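Questions About the Daro Street Interfaith Supper and Forum

We get a lot of email about the monthly forum, and we love it! Most of it circles the same handful of questions, so Weronika Kwiatkowski and I sat down and wrote out our best answers. If yours is missing, send it along and we'll add it.

What is the forum, exactly?

It's an evening of food and talk about religion in public life. One month we might take up prayer before town council meetings, the next it's Sunday sports leagues or whether a clerk can decline a task for reasons of conscience. People come from nine or ten congregations, and plenty come from none. We eat first, then we talk, and we're usually still talking in the parking lot.

Do I have to be religious to come?

Not at all. Some of our liveliest regulars would call themselves skeptics, and the evening on school holiday calendars was so much richer for having them there. All we ask is that you're willing to hear a person out to the end of a sentence.

Does the forum take positions or endorse candidates?

No, never. We don't vote on anything, we don't write letters as a group, and candidates are welcome only as guests with a plate like everybody else. What you do with what you've heard is up to you. A few people met here and went on to speak on opposite sides of the Sikora Avenue zoning hearing, and then they carpooled home.

How do you pick the topics?

Anyone can suggest one. There's a shoebox by the door, and there's the email address at the bottom of the flyer. We look for questions that are really being argued over in our own county, where people of good faith land in different places. National stories come up too, of course, but we try to bring them home: what would this mean for our library, our hospital, our school board?

What happens if things get heated?

They do sometimes! The moderator can call a two-minute quiet, and it works wonders. We also have a rule that you have to restate the other person's view to their satisfaction before you answer it. It sounds stiff on paper, but try it once and you'll see why we're so fond of it.
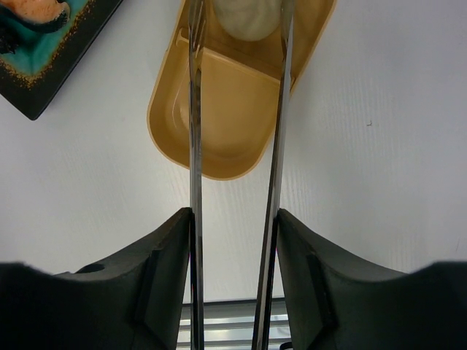

Delali Gbeho: I'd add that the restating rule is harder than it looks. I tried three times to sum up the case for keeping the council invocation, and each time I was told I'd left out the main thing. By the third try I understood why it mattered to them, even though I still think a moment of silence would be fairer. Please keep that rule.

We're keeping it, Delali! And the invocation question is coming back in February, by popular demand, so bring your case for the moment of silence.

Is dinner kosher, halal or vegetarian?

There is always a full vegetarian meal, and we label everything with its ingredients. Kosher and halal dishes come sealed from outside kitchens and have their own table and their own serving spoons. Please tell us what you need when you sign up. During Lent and Ramadan we adjust the menu and the start time, and the Ramadan evening, when we wait for sunset and eat together, is one of the best nights of the year.

How many people come?

We had 63 at the last one, which is a happy crowd for our room. Conversation happens at small tables, so you won't be asked to stand up in front of all of them unless you want to. 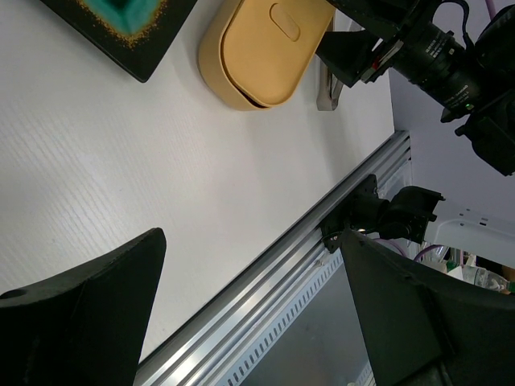
Each table has a host who has done this before and who keeps an eye on the clock so that the quieter folks get their turn. If you'd like to host, come to two forums first and then tell Ryszard Żak. He'll be thrilled.

What does it cost?

Nothing at the door. Last year the whole series ran on $2,195, nearly all of it for food, and it came from the basket and from a few congregations that chip in. Give if you can, and please come either way.

Can I bring my teenagers?

Yes, please do! Ages 14 and up can sit at the regular tables. Their questions about student prayer clubs and dress codes have been some of the sharpest we've heard, and they know the hallways a lot better than we do.

Are the evenings recorded?

No. People speak more freely that way. Snežana Softić writes up a one-page summary without names and sends it to the mailing list.

When and where is the next one?

Monday at 6:30 p.m., at Brevonitz Hall, the side entrance on Daro Street. The ramp is on the left. Doors open at six if you want to help set out chairs.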